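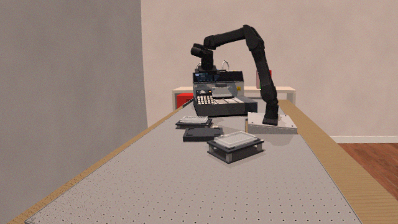 Filed under: Notebook / Football / Ball handling

Sun 6 December

Continuing the ball pressure and spin work for Hetcombe. Question is the same as it was in September: does the spin rate drop we see in the fourth quarter charting come from the ball, from the quarterback's hand, or from how the spin is being read off the video. The coaches think ball. I think at least part of it is the reading.

State of the data. Florencia Orellana has finished cleaning the passing log. It now holds 233 throws from home games, each with quarter, down, target depth, ball number and spin from the end zone camera. Screens and throwaways are out. Deflected passes are kept but flagged. Batted at the line and tipped downfield had been given the same flag, and she split them. Throws where the ball number was not recorded by the sideline are kept under "unknown" and should not be used for anything involving pressure.

The machine throws are separate. Those were done indoors at Masora with the Plarkach launcher, same wheel settings all day, 682 launches. Do not merge the two tables. I did it once by accident on Friday and the spin distribution looked wonderful for an obvious reason.

Balls. We have 15 of the Herrera game balls, all prepared by the equipment room in the usual way (brushed, damp towel, brushed again, left overnight). Two have a lace that sits visibly proud at the third cross. I measured them with the others and have not excluded them, but they wobble more out of the launcher and I would like to see the plots with and without.

Pressure. Gauge was zeroed before each block and checked against the bench gauge afterward. Every insertion of the needle loses a little air, and this needs to be handled better than it was in September, when balls were checked before and after every block and we then wrote a paragraph about pressure loss. Revised procedure:

1. Ball sits in the room overnight, uncovered.
2. One reading before the block. Wet the needle.
3. No reading between blocks.
4. One reading after the last block of the day.
5. Three control balls get the same two readings and are never thrown.

The controls lost almost as much as the thrown balls. Difference between the groups is inside the gauge repeatability. So on present evidence throwing does nothing measurable to pressure over a session, and the needle accounts for most of what we reported before. The September note should carry a correction. I will write it, Aurélien to check the wording before it goes to Hetcombe.

Temperature is a different matter. Balls carried from the warm room to the cold tunnel drop in the way you would calculate from absolute temperature, with a lag. The lag is longer than I had assumed. The bladder and cover hold heat and a ball measured soon after coming outside still reads near its indoor value. Anyone comparing a locker room reading to a sideline reading needs the time outside written next to it. We have that time for the last two home games only.

Spin reading. Aurélien Vasseur went through the video by hand for a subset and compared his count of lace passes with the tracker output. Agreement is good on deep throws. On short throws the tracker has too few lace passes to work with and falls back on a smoothed value from the first part of the flight, and it reads low. He could reproduce this with launcher footage clipped to the same flight time, which settles that part as far as I am concerned. Fourth quarter throws in the log are shorter on average, Hetcombe having been ahead in most of those games and calling accordingly. That would produce an apparent spin drop with no physical change at all.

It does not explain everything. When the log is restricted to deep throws the drop gets smaller but stays on the same side of zero. The number of deep fourth quarter throws is small and I would not defend the remaining effect in front of anyone.
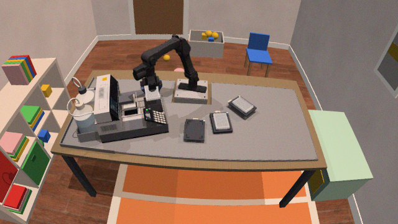 Ball identification is the weakest part of the game day procedure and has to be fixed before the next home date. At present the number is written in silver marker near the valve, wears off under the brush, and gets rewritten by whoever notices. Two balls were carrying the same number at the end of the last session. The ball itself can't take a sticker for game use, so the label has to go on the carrier slot, with the valve-side number as backup. For the carriers I want the arrangement on the gray instrument, which has one barcode label on top of the tall unit and another along the front lower edge. With one on the lid and one low on the front, a carrier can be scanned when stacked and when pushed under the bench. Same code on both. Florencia is making up the list of codes and will leave gaps for replacement balls.

Grip. Short set only, no conclusions. New leather against prepared leather on the drag rig, dry and damp. Prepared is higher in both conditions, as expected. Damp prepared was higher than dry prepared on the first pull and then fell with each repeat. I suspect the towel. It was the same towel all afternoon and it picks up dressing from the leather. Repeat with a fresh towel for each ball and log the towel.

Storage. The raw launcher files run to over 4,000 rows per block at full rate, and nearly all of it is the wheels spinning with no ball in them. Aurélien has a trim script that keeps a window on either side of the current spike. I checked it on three blocks. It missed one launch where the ball was fed late and the spike was shallow. Threshold lowered, ran again, all present. Keep the untrimmed files until the season report is out.

To do:

– Correction to the September note (me).
– Rerun spin by quarter with target depth as a covariate, throws with unknown ball number left in for this one.
– Same plot without the two proud-lace balls.
– Hand count on more short throws, different reader. Aurélien's counts are fine but he knew which quarter he was looking at.
– Ask Hetcombe for time-outside on the road games. They may not have it.
– New needles. The current one has a burr near the tip and I have been pretending otherwise.

Launcher left wheel bearing is noisy at the top setting. Data from the last block looks normal, but I have marked it.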